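Section 4: Packing a Mixed Box

Use this section for soft toys, small packaged goods and loose accessories that share one open box. For boxes of a single item, see Section 3 of the Goldale packing guide.

4.1 Setting up the table

1. Push two Bech table sections together and lock the legs.
2. Set the box on the far section, with its long side facing you.
3. Keep the near section free for sorting.

Note: A reused box is fine if the bottom is sound. Frayed rims and small tears in the walls do not matter for storage. Do not ship in a torn box.

4.2 Filling the box

1. Put small packaged items in first. Hold long, thin packs by the middle and lower them over the near wall.

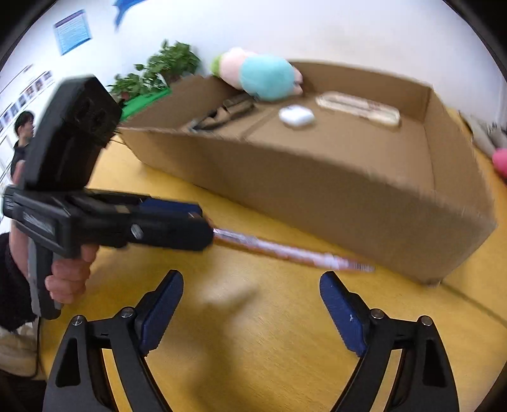

Figure 4-1. Long, thin pack in clear plastic, held at the open box.

2. Coil cables before they go in.
3. Put straps and flat items along the walls.
4. Lay plush toys on last. A round toy may rest on the back edge until there is space for it.

Caution: The Mirnby shelf takes boxes up to 591 mm long. Measure before you fill. Do not stack anything on an open box.

4.3 Large items

A large plush toy can flatten everything under it. Leave it on the table beside the box and pack it separately in a Ronitz bag, size 700 or 1000.

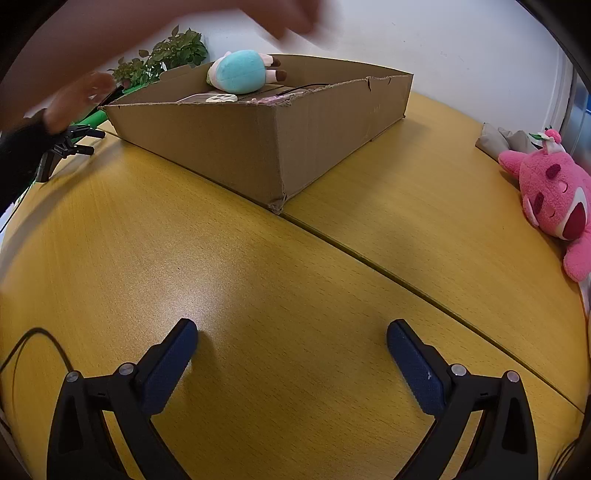 Figure 4-2. Pink plush bear on the table, to the right of the box.

Keep potted plants behind the box or off the table altogether. Stand tripods with the legs fully spread.

4.4 Checking the contents

1. Look along the inside of the near wall. Small white or cream items are easy to miss there.
2. Move plush toys aside with one hand and check underneath. 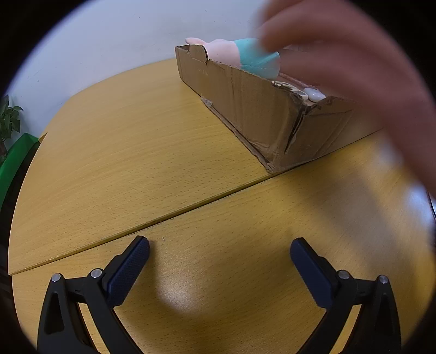

3. Press down any cardboard tabs that stick up from the rim, and tape splits in the walls from the outside.
4. Write the contents on a label and fix it to a short side.

Caution: Do not load a reused box with more than 2000 g. If the base sags when you lift one end, move the contents to a new box.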